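Remise en état des pinces à main, paire 2

Teodor Ilie m'a laissé la paire avec un mot très court : « la gauche glisse, la droite dérive ».
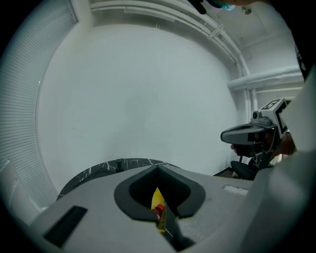
J'ai commencé par la gauche, parce qu'une pince qui glisse se diagnostique plus vite qu'une pince dont la position dérive. Le problème venait du caoutchouc. Avec le temps il prend un film gras, surtout quand on manipule des flacons d'huile ou de produit vaisselle, et le bord se lustre. Au doigt on ne sent presque rien. Avec une bouteille de petit diamètre, en revanche, l'objet tourne sur lui-même dès qu'on incline la poignée.

Pour le nettoyage, j'utilise de l'alcool isopropylique et un chiffon non pelucheux. Pas d'acétone, j'ai déjà perdu un jeu complet comme ça en juillet. Je passe deux fois, je laisse sécher porte ouverte, puis je regarde le creux du V avec une lampe rasante. C'est à cet endroit que les fissures commencent. S'il y en a une, même courte, je remplace la pièce. Sur celle-ci il n'y en avait pas, j'ai donc gardé le caoutchouc d'origine.

Ensuite, le jeu des doigts. Sur nos pinces Udon, chaque doigt coulisse sur un petit rail et la butée se règle par une vis sans tête. Le frein-filet d'usine ne tient pas longtemps. J'ai dévissé, dégraissé, remis une goutte de frein-filet moyen et resserré jusqu'au contact, sans forcer. Il faut que la gâchette revienne seule quand on la lâche. Si elle traîne, c'est trop serré, et la personne qui tient la pince aura mal au pouce avant la fin de la matinée.

La droite m'a pris plus de temps. Une dérive peut venir de la caméra, du cube de repérage ou du logiciel, et j'ai l'habitude de vérifier dans cet ordre. L'objectif était propre. La fixation de la caméra aussi, rien ne bougeait. Le cube, lui, avait un jeu très léger sur son support, à peine perceptible en le prenant entre deux doigts. Ça suffit pour fausser l'angle, et l'erreur grandit avec la distance.

J'ai démonté le support, gratté les restes de colle et refait le montage avec deux vis au lieu d'une. Les faces du marqueur doivent rester mates et sans rayure. Je ne les essuie qu'à sec, au pinceau. Un reflet sur un carré noir et la détection décroche, surtout près d'une fenêtre. Je baisse donc les stores avant toute mesure, même par temps gris.

Pour l'étalonnage, j'utilise le script Zastton, que nous n'avons pas modifié depuis la dernière version. Il demande 50 prises de vue du damier. J'en ai fait 18 le premier soir et je me suis arrêté, la batterie de la poignée était vide. J'ai tout repris le lendemain depuis le début, car mélanger deux séries faites à des températures différentes m'a déjà donné des résultats bizarres. Le résidu final est dans la tolérance que nous avons fixée dans le cahier Vekurthorpe. Je ne recopie pas la valeur ici, elle ne veut rien dire sans la focale.

Reste le câble de la poignée droite. La gaine est marquée à la sortie du boîtier et je n'avais pas le bon passe-câble. J'en ai commandé chez Jitaru, avec des vis M2 pour refaire le stock. En attendant j'ai mis une boucle de gaine tressée et un collier lâche. Il ne faut pas tirer dessus pour débrancher, il faut prendre le connecteur par les côtés.

La paire est retournée dans sa caisse avec l'étiquette datée du 28/1/25. Teodor, les clés Allen sont dans le couvercle, et il manque toujours la plus petite.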